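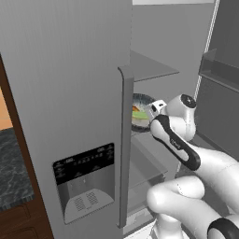
Lesezeit: 4 Minuten

Zwischenbericht Rolov, zweite Förderphase
Arbeitspaket 3: Bewegungsplanung in Küchenumgebungen
Berichtszeitraum: bis einschließlich Januar

Kurzfassung für Eilige

Der Planer plant, die Simulation simuliert, und der Kühlschrank ist weiterhin unser härtester Gegner. Von den 9 Meilensteinen der zweiten Phase sind sechs erreicht. Zwei laufen, einer ist verschoben (siehe unten, Abschnitt »Türen«). Das Budget liegt im Plan, was vor allem daran liegt, dass simuliertes Glas beim Zerbrechen nichts kostet.

Stand der Simulation

Die Küchenszenen laufen seit dem Herbst vollständig in Pandwood, unserer eigenen Szenenverwaltung. Beantragt waren 700 Szenenvarianten, lauffähig sind derzeit 587. Der Rest scheitert beim Laden, meist an Schubladen, deren Kollisionskörper schon im Ruhezustand mit dem Korpus überlappen. Die Physik reagiert darauf mit einer gewissen Heftigkeit. Eine automatische Prüfung sortiert solche Szenen inzwischen vor dem Training aus. Davor haben wir drei Wochen lang Planerfehler gesucht, die keine waren.

Die Aufgabe »Schüssel aus dem Kühlschrank holen« ist unser Referenzfall geblieben. Der weiße Arm muss zwischen den geöffneten Türen hindurch an die Schüssel auf dem mittleren Glasboden, über sich einen weiteren Glasboden, neben sich einen langen Türgriff, der genau dort verläuft, wo man als Planer gern entlangfahren würde. Im Antrag hatten wir diese Aufgabe unter »einfache Entnahmen« geführt. Wir bitten, den Ausdruck als historisch zu betrachten.

Wahrnehmung

Die Kamera am Greifer liefert im Nahbereich brauchbare Tiefenbilder, solange sie nicht auf Glas schaut. Transparente Böden wurden anfangs entweder gar nicht erkannt oder als Wand, je nach Blickwinkel und vermutlich Laune. Chukwu, das Segmentierungsmodul, schätzt jetzt zuerst die Vorderkante des Bodens und ergänzt daraus die Fläche. Das klingt nach einem Trick und ist auch einer. Er hält in der Simulation gut. Für echte Kühlschränke liegen noch keine Messungen vor, die wir in einen Bericht schreiben möchten.

Offen ist der Schüsselrand. Wird er teilweise vom Türgriff verdeckt, legt das Modul den Mittelpunkt der Schüssel zu weit nach rechts, und der Greifer schließt sehr entschlossen neben dem Objekt. Abhilfe schafft ein zweiter Blick aus veränderter Handgelenkstellung, der jeden Griff allerdings spürbar verlängert. Wir haben ihn vorerst fest eingebaut.

Planung und Regelung

Der Planer Bolell rechnet seit Dezember in zwei Stufen: eine grobe Bahn für den ganzen Arm bis vor die Öffnung, danach eine feine Bahn mit engeren Abstandsgrenzen im Innenraum. Die Übergabe zwischen beiden Stufen war unruhig — der Arm hielt vor dem Kühlschrank inne, als hätte er vergessen, was er dort wollte. Ursache war ein Geschwindigkeitssprung an der Nahtstelle. Die feine Bahn übernimmt jetzt den Bewegungszustand der groben, das Zögern ist weg.

Die Greifkraft wird weiterhin konstant vorgegeben. Eine Regelung nach Füllstand steht im Antrag und kommt in der nächsten Phase. Bis dahin hebt das System eine volle Schüssel mit derselben Zuversicht wie eine leere.

Türen

Verschoben ist der Meilenstein »Selbständiges Öffnen beider Kühlschranktüren«. Alle Versuche zur Entnahme beginnen bis auf Weiteres mit bereits geöffneten Türen. Eine Tür allein bekommt der Planer auf, die zweite dann leider häufig mit dem Ellenbogen gegen die erste. Wir beantragen hierfür eine Verlängerung um 6 Wochen, kostenneutral, und versprechen, in dieser Zeit keine Spülmaschine anzufangen.

Nächste Schritte

Reparatur der noch nicht ladbaren Szenen, beginnend mit den Schubladen.
Auswertung, ab welcher Verdeckung der zweite Blick wirklich nötig ist.
Erste Übertragung der zweistufigen Planung auf den Laboraufbau, zunächst mit leeren Kunststoffschüsseln.

Die Messprotokolle und die aktualisierte Kostentabelle liegen als Anlagen A und B bei. Anlage C (Schnittstellenbeschreibung Pandwood) reichen wir im März nach.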